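Guidance for households letting a property to a film or television production
Issued by the Silari Screen Office, Locations Desk

The office holds 251 private homes on its locations register. Most owners have never had a crew in the house before signing up. The notes below cover the practical preparation of rooms, kitchens and outbuildings, and should be read together with the location agreement.

## Before the technical visit

- Clear the route from the street door to the rooms in use. Equipment carts need a passage 38 inches wide.
- Photograph each room from every corner, with the lights on, and keep the pictures until the deposit has been settled.
- Note existing scratches, stains and loose tiles on the condition sheet. Both parties sign it.
- Find the breaker panel and label each switch. Masking tape and a marker are sufficient.
- Take down family photographs, diplomas and any artwork made by someone outside the household. Artwork may need separate permission before it can appear on screen.

## Floors

Productions registered with this office are required to lay protection in hallways and on stairs. Owners should ask what material will be used. Rosin paper is acceptable on sealed hardwood for a single day – for longer shoots, request hardboard with taped seams. Tape must never be applied directly to a waxed or oiled floor. If adhesive residue remains on sealed wood, warm it with a hair dryer on the low setting and lift it with a plastic scraper. Solvents should be tried first inside a closet.

Rugs are best rolled with the pile facing in and stored upright in a room the crew will not enter. Cables that cross a doorway should run under a rubber ramp or be taped flat to the protective layer along their full length.
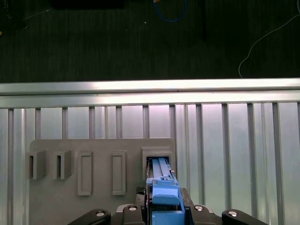
The owners of the Quintero Street house write that they now ask for the cable plan at the technical visit, and that they mark the doorways they need for themselves with green tape. They add that the crew kept to it on all but the last evening. The office supports this practice and recommends that the marked doorways be listed in the agreement.

## Kitchens

A working kitchen is often used for catering unless the agreement excludes it. Owners who wish to exclude it should say so in writing.

1. Empty the refrigerator if it will appear on camera. It is usually switched off during takes, and food left inside may spoil.
2. Place a car key or similar item inside the refrigerator as a reminder to switch it back on.
3. Cover stone counters with a moving blanket. Lemon juice and coffee mark marble quickly.
4. Run the garbage disposal before the crew leaves, while someone is still present to deal with a blockage.

## Noise and climate

Air conditioning, aquarium pumps and ticking clocks are turned off for sound. In August the upper rooms of older houses in the Satero district warm up fast. Close blinds on the sunny side by 9 a.m. and leave interior doors open between setups. Candles and wax ornaments should be moved to the ground floor.

## After the wrap

Walk through with the location manager before signing the release. Check behind curtains for clamps and along baseboards for tape. Paint that was changed for the production must be restored within 20 days – owners should supply the brand and color code in advance. Damage claims are submitted on Form 37 to the office at Drulon House, with the condition sheet attached.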